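**FOR IMMEDIATE RELEASE**
Mon 8 November

# Trandirik issues safety notice and corrected firmware for Zavau bin-picking controller

Trandirik has issued a safety notice covering its Zavau bin-picking controller, following a fault in which a robot arm drove its gripper into the divider of a two-compartment bin and kept pushing. No one was hurt. The fault occurred in May at Rullamwood, a contract test shop that runs picking trials for the company. Customers using Zavau with divided bins should apply the interim settings listed below until the corrected firmware has been installed and checked.

## What happened

The robot was moving rectangular bars from one compartment of a bin to the other. On the cycle in question the controller planned a grasp on a bar lying close to the foot of the divider. The approach path put the lower finger of the gripper against the sloped wall before the gripper reached its target height.

Contact monitoring should have stopped the arm at that point. It did not. The controller continued to command downward motion for 3 seconds, until the arm's own joint torque limit tripped and the drives shut off. The operator, who was outside the marked work area, pressed the emergency stop after the arm had already halted.

Damage was limited to a bent finger mount and a torn hose clip. Both were replaced the same day.

## Cause

Zavau estimates contact force from joint currents and compares the estimate to a set limit. To avoid false stops when the gripper first touches a part, the software raises that limit for a short period during the final approach. The period is supposed to end on a timer.

Investigators at Trandirik found that the timer restarted each time the planner made a small correction to the path. When a finger slid along a sloped surface, the planner made corrections continuously, so the raised limit never expired. On a flat floor or a vertical wall the corrections stopped and the timer ran out as designed. Earlier acceptance tests had used bins with vertical walls only.

"The stop function was present and enabled, and it was being reset faster than it could act," said Halina Głowacki, head of controls engineering at Trandirik. "Our test plan did not include a sloped divider. It does now."

A review of stored logs from Rullamwood found 5 earlier cycles in which the raised limit had stayed active longer than intended. None had ended in a hard stop, and none had been flagged by the software.

## Corrected firmware

The corrected firmware makes two changes. The timer now starts once per approach and cannot be restarted by the planner. A second check compares commanded travel with measured travel and stops the arm if the two differ beyond a fixed amount.

Rullamwood ran 4,000 approach cycles on the corrected firmware, with targets placed deliberately against the divider and side walls. Every forced contact produced a stop within the specified time.

"We repeated the original approach first and then made it worse," said Gerrit Mulder, test lead at Rullamwood. "Steeper angle, bars crossed over each other, bars flat against the wall."

The trials use red and green bars in a light-gray bin with a sloped divider.

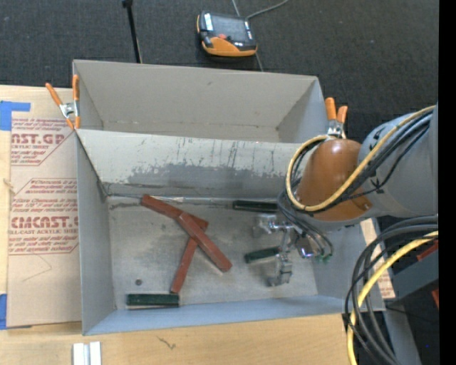 ## Interim settings for customers

Until the corrected firmware is installed:

- Reduce final approach speed to 85 percent of the current setting or lower.
- Turn off path correction during final approach.
- Define a keep-out zone along any sloped wall or divider.
- Keep all personnel outside the work area during automatic operation.
- Inspect finger mounts, hoses and cable ties at the start of each shift.

The interim settings will lower the pick rate for parts close to walls. Parts inside a keep-out zone must be cleared by hand with the drives off and locked out.

## Availability

The firmware is available at no charge to all registered Zavau customers. Installation requires a restart of the controller and a repeat of the contact stop test described in the service manual. Sites that cannot carry out the test should contact their service representative before returning to automatic operation.

**Technical contact:** Szymon Kaczmarczyk, Product Safety, Trandirik
**Media contact:** Liya Beyene, Communications, Trandirik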